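Blog > Hoops > Gistport

Color me unconvinced by the neutral-site opener

Gistport is going to play a "home" game 1000 miles from home, and we're all supposed to be thrilled.

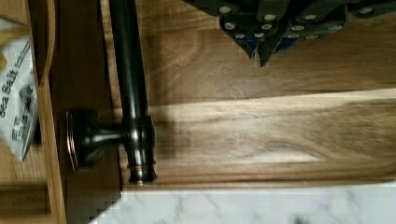

One reader wrote in after my last post to say that I was being a grouch, that a week on the road did the old Pastgate teams a world of good, and that a young roster needs to eat some bad airport food together before it can guard a pick and roll. Fair enough. I have heard versions of that argument every preseason since I started this blog and I still can't find the part where somebody shows their work.

Pastgate did take that trip, and Pastgate did win a lot the year after. Pastgate also had the best center in the league and two guards who never got hurt. If you want to give the credit to a bus ride and a team dinner, go ahead, but I watched most of those games and I remember the center.

My problem is mostly with the schedule. The team flies out, practices once in a strange gym, plays Drullitz in a building with a soft rim and a slick floor, flies back, and then has 3 games in a hurry against teams that stayed home and slept in their own beds. Last year we went through a stretch like that in February and lost by double digits every night. The coach blamed legs. I believed him! So why would we volunteer for the same thing before the season has even started to mean anything?

The front office says it's about growing the fan base. The last time they tried this, announced attendance was 1337, and I'd like to meet the person who did the announcing. I had the stream on. Whole sections behind the far basket were bare, and you could hear the assistant coaches calling out switches. Maybe a few of those people bought a hat. I doubt any of them stayed up for a 10 p.m. tip when we were on the coast.

Season ticket holders lose a date, by the way. We get a "viewing experience" at Gulyás, the sports bar by the arena, with a coupon good for up to 7 dollars off food. I like Gulyás. I've eaten more of their wings than I should admit to. I still paid for a basketball game.

As for bonding, I'd be more open to it if this roster were likely to stay together. Half the bench is on one-year deals. The backup point guard has been in trade talk all summer, and the new power forward has an opt-out. They can bond all they like and be wearing other colors by the deadline.

What I'll be watching for is the second unit on defense, and whether they finally stop switching everything onto the slowest big man we've got. If they come back from this trip and rotate on time, I'll write a post saying so. Until then I'm counting it as a long flight and a missing home game.

Tip is at 7 our time. Yes, I'll have it on.

Recent posts
Three-guard lineups and why I don't trust them
What Drullitz does on the inbounds
The new court design, reluctantly reviewed
Pastgate's old gym: better in memory?

Contact | Archive | All posts copyright the author | Back to top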